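Arain Hall reading room — progress report to Vaniva fund
Oct 3, 2024
From: Mekdes Tsegaye
cc Shazia Malik

Quick one, full figures come with the November claim.

Cataloging. 661 items entered so far, mostly the parish newsletters and the Prollcombe mill wage books. 136 still in boxes. The 1953 flood letters are done, all of them, scanned both sides. Handwriting slow going in places but readable.

Roof. Leak over the north window patched, builder wants to come back and look at the flashing. Quote not in yet. Will chase.

Spending. Under on shelving, over on archive boxes — price went up after we applied. Would like to move the shelving money across if thats ok with you. Shazia has the reciepts.

Opening hours. Still two afternoons. School visits booked through the end of term, Fima Street primary first. Want to add an evening but need a second keyholder.

Problems. Scanner software keeps dropping the last page of long batches. We rescan, costs time. Supplier says update coming.

Flooring. Carpet and the hard floor next to it both stay as they are, no claim against that line.
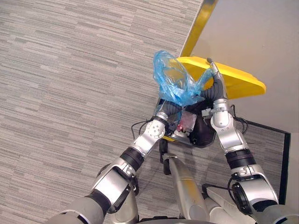

Next up: finish the boxes, get the roof quote over to you, draft the leaflet. Need a yes or no on the shelving money before we order again.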